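4.2 Work at the round table

The second site, Grerkbridge, was the harder one. Small rooms, small furniture, no line to speak of. Room staff there had been working next to the arm since December and had stopped treating it as a visitor, which changed what they told us. At Nakano the interviews were mostly about speed. At Grerkbridge they were about who gets to decide when a table is done.

Tasks in the rooms are short: approach a table, clear or shift what is on it, leave it ready for the next person. Before the arm, one attendant did all of it in one pass, in whatever order suited. Now the order is fixed by the Hora scheduler and the attendant fits around it. We logged 1,504 table tasks at the site. In 496 of them an attendant stepped in before the arm had finished – mostly to move a chair or a cord, sometimes just impatience (their word). Three attendants account for all the log entries, so read these numbers with care.

Figure 3 shows two moments of work in one of the rooms, from the wrist camera. Fingers nearly closed in both.

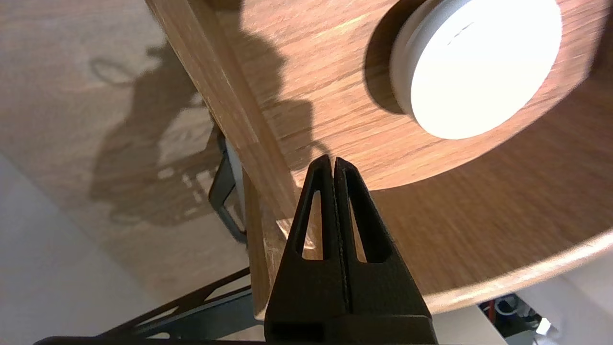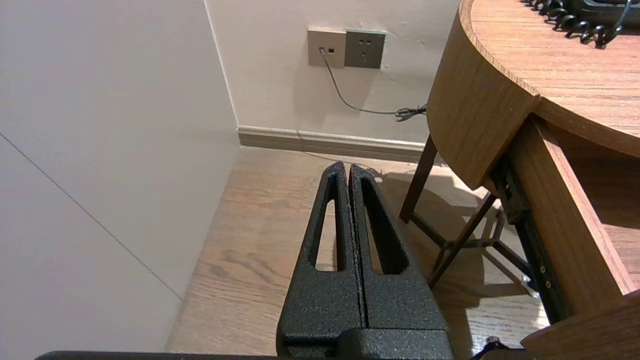
Figure 3. Wrist camera views at Grerkbridge. First: at the tabletop, with a white round object on it. Second: toward the corner of the room, with wall plates, a thin black cable and the table legs.

Cords came up in every interview. Attendants used to tuck them back while wiping, without thinking, no one wrote it down as a task. The scheduler has no entry for it. So the work did not go away, it went off the books. Anitha Poojary, the most senior of the attendants, put it like this: "I still do the cords. I just do them in between now, and in between is not on my sheet." Two follow up questions on pay got short answers and we did'nt push.

Waiting is the other thing. An attendant standing by a moving arm is counted as idle by the supervisor's screen, but our field notes say otherwise: watching the fingers, watching the table edge, one hand near the stop button. Murali Annamalai kept his own tally of stops on the back of a shift card until a supervisor asked him to enter them in the tablet. He did for 17 shifts. After that the entries thin out. Training covered the stop button and the charging routine and very little else – nothing on how to judge if a stop was needed.

Skill, then. Both supervisors described the job as easier. Attendants said lighter on the back, yes, but more tiring to the eyes, and harder to be proud of. Khoa Sầm had taught new hires for years by having them follow him through a room. He can't do that with the arm setting the order, he told us, becuase half of what he used to show is now waiting. New hires learn from the tablet. They ask him things afterwards, in the corridor, when the shift is over.

One exception to all this. Where attendants could change the task order themselves (a setting switched on late, at one corridor only) complaints about waiting dropped off in the interviews. Same arm, same rooms. The setting was meant as a stopgap during a software fault, and it was still on when we left. We did not get enough logged tasks from that corridor to compare step-ins, see 5.1 for what we would need.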